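Budgeting a two-arm bench cell, part two: the numbers after the arms

September 2025

The arm quotes were settled in April, so this post covers everything else. Readers of part one will remember that I had three suppliers on the list and dropped one over lead time. That left Wetuvus and Gkikas, and Gkikas won on the service terms. The price difference was small enough to ignore.

The line I got most wrong was mounting. My first draft had both arms bolted to the tabletop, which costs almost nothing on paper. Then I checked the bench supplier's load table. It gives a static figure and says nothing about a moving load with a reach that long. Floor pedestals from Konthorpe came to 1160 for the pair, foot plates included, anchors excluded. Check the anchors. Ours were quoted separately and so was the drilling.

Second line: grippers. I budgeted for two-finger grippers on both arms and no tool changer. A changer is easy to add later if you leave the cable length for it, so I ordered the longer cable set at 303 and left the changer off the order. Spare fingers are cheap and should go on the first purchase order. A second order for a small part costs more in paperwork than the part does.

Third line: simulation. I put the layout together in Wekemthorpe before signing for any hardware. The license is per seat and per year, and one seat is enough for planning work. Modeling the bench, the pedestals and a handful of small parts took me 14 hours, most of it spent on contact settings for the fingers. I count those hours as a cost. Many budgets leave them out and then wonder where the first month went.

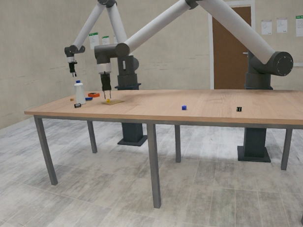

What I wanted from the model was pedestal spacing. Too close and the elbows compete for the same space when both arms work near the middle. Too far apart and neither one covers the center with a sensible wrist angle. I tried several spacings and kept the one that let either arm point straight down over most of the bench. The model says nothing useful about floor flatness or cable drag, so I did not use it for either.

Contingency is 3000, held as a single line — splitting it across categories only means asking for permission twice. So far the anchors have drawn on it and nothing else has.

Still open: guarding. I have one quote for a fixed fence and am waiting on another for a scanner. I won't place the pedestal order until both are in, as the scanner may need floor space behind the bench that the current layout does not leave.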